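Small thread about our new cloth result at Sidier, because several people asked me what we did since May. I will try to keep it simple. 1/9

The question: a person folds clothes with two hand-held grippers, and a policy learns from these recordings. How much of the data should be the "boring" part, where the cloth is only being opened and made flat? 2/9

Many datasets cut this part. We kept it, and labeled it by hand. 3/9 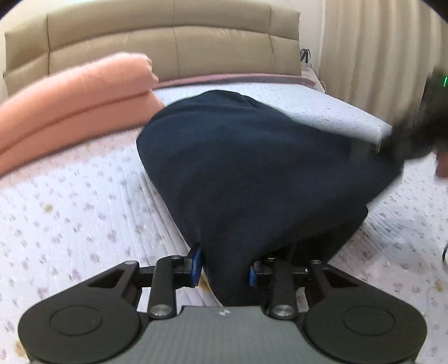
Two grippers, one dark cloth, patterned sheet.

We collected 1422 recordings in bedrooms, on real beds. A bed is soft and the sheet has its own wrinkles, so the edge of the garment is harder to find than on a table. 4/9

Then we trained the same policy two times. Version A sees only the folding. Version B (we call it Kenow) sees also the opening and flattening. Both have the same number of training steps. 5/9

Test: 420 trials for each version, with 19 garments which were not in the training. A finished fold was 329 for Kenow and 231 for version A. I expected a difference, but a smaller one. 6/9

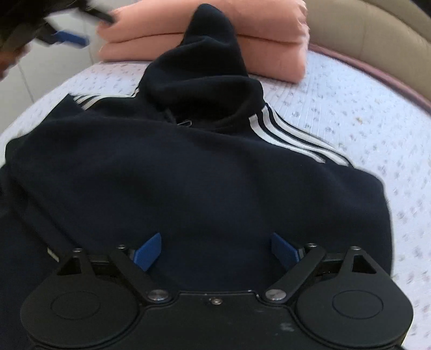

Sidier Lab — Deformable Objects Team

Hooded sweatshirts are still the worst category for us. The hood makes a thick heap and the policy often takes it for a sleeve. On T-shirts the two versions are much closer to each other. 7/9

One limit I want to say clearly: all recordings are from people who fold in a similar way. We did not test other folding styles, and I don't know if the result stays the same. The Grikon baseline has the same problem, so the comparison with it is also limited. 8/9

The labels for the flattening part will come first, then the code. The Palacios set is not included, we are still checking its time stamps. If you work with cloth and you cut this part of your data, please write to me — I would like to compare. 9/9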